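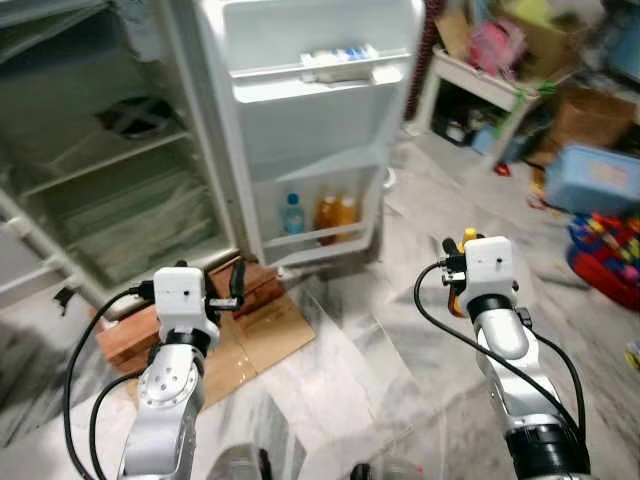 Kivevetti cell, July 2026. Right wrist again. The fault that was cured last time has come back, a little fatter. Symptom as before: the right gripper closes properly with the arm low, then drops off the bus when the arm goes up past shoulder height and rolls outwards. Fridge door work is the best way to provoke it, so the fridge is the test rig for the foreseeable. Door wide open, both arms up, bottles left in the deep bin at the bottom of the door and next to nothing in the main compartment, which suits me, as I don't want to be repairing a crisper drawer as well. The cable on the right gripper arcs down across the floor, and I have been treating that loop with suspicion all morning.

Log says 187 dropouts since the last service. I would have guessed a dozen. The retry code has been quietly covering for the hardware, like a colleague who clocks you in.

Order of work, so the next person doesn't do it backwards as I did:

Power off at the base, then wait for the fan to stop. Unplug at the gripper end first. If you start at the base end the cable slides down inside the sleeve and you spend your lunch fishing for it.

Swapped the left and right gripper cables. Fault moved to the left. Swapped them back, fault moved back to the right. So it's the cable, and the gripper I had half stripped on the bench last month was innocent. Sorry, gripper.

Meter on the cable: clean when straight, open circuit when bent just behind the plug. Peeled back the boot and found 2 cores hanging on by a strand or so each. The strain relief was done up tight enough to strangle a goose. My handwriting on the tag.

Fitted the spare from the Skekeck drawer. It is longer than the old one by roughly a hand's width, so it needs a proper service loop and can't just be left to find its own way. Clip goes on the forearm, never on the wrist. Finger tight, then a quarter turn, then put the driver down and walk off.

Ran the Tendent reach routine overnight with the new cable: 1199 cycles, no dropouts. It stopped one short of the full set when the building network went down, and I refuse to count that against the cable.

Joint zero on the right arm had crept a bit, probably from me leaning on it. Re-zeroed against the pin. The left was fine and has been left alone.

Still to do:
Order 2 more cables from Ragnarsson, the right length this time. The drawer is now bare.
Make the retry code shout after the third go.
Check the left strain relief, which I also did up.
Old cable is on the bench with a knot in it. Please don't untie it and put it back in the drawer.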